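June
Posted by the Gresivis blog

Two hands, one pile of towels

So I've been spending my afternoons teaching a robot to fold laundry, and I have to tell you, it has ruined me for folding at home. I used to just do it! Now I stand over the dryer thinking about which corner I'd grab first and how far apart my hands are.

The way we do it at the Bainbridge lab is pretty low-tech from where I'm standing. You hold a gripper in each hand, you squeeze, you fold, you let go, and everything your hands did gets saved so the robot can learn from it later. One fold is one demo. My target is 200 a week, and on my first day I got through 21 (and threw out 13 of those, ouch).
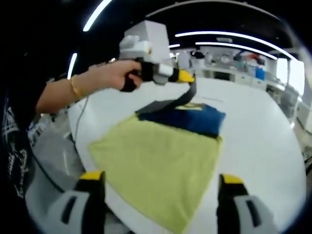
Mostly it's the speed that gets you. My instinct is to flick a towel flat the way my mom does, and the fingers don't like that one bit. You have to pinch, lift, wait a beat, then lay it over, and both hands have to agree about where the fold is going. If the left one wanders off early, you get a sad little triangle and start over.

Thick towels are my favorite, because there's plenty to pinch. Thin cloth is awful. You close the fingers and come up with nothing, or you come up with two layers when you wanted one, and then you're shaking it loose like you've got tape stuck to your thumb. I got told early on to keep some of the fumbles if I recovered from them, so the robot sees how to fix a bad grab, and that took a lot of the pressure off.

Also, my forearms! I take a break every hour now and shake them out. The Fergate folks drive their arm from a desk with a pair of controllers and get to sit down the whole time, and yes, I'm jealous. I tried theirs for one afternoon and couldn't fold a washcloth to save my life, so maybe I'll stick with standing.

Next up is T-shirts. Wish me luck with the sleeves.

Recent posts
My first week at Gresivis
Driving the Fergate arm (badly)
Packing list for the Zitano workshop
Shoes for standing all day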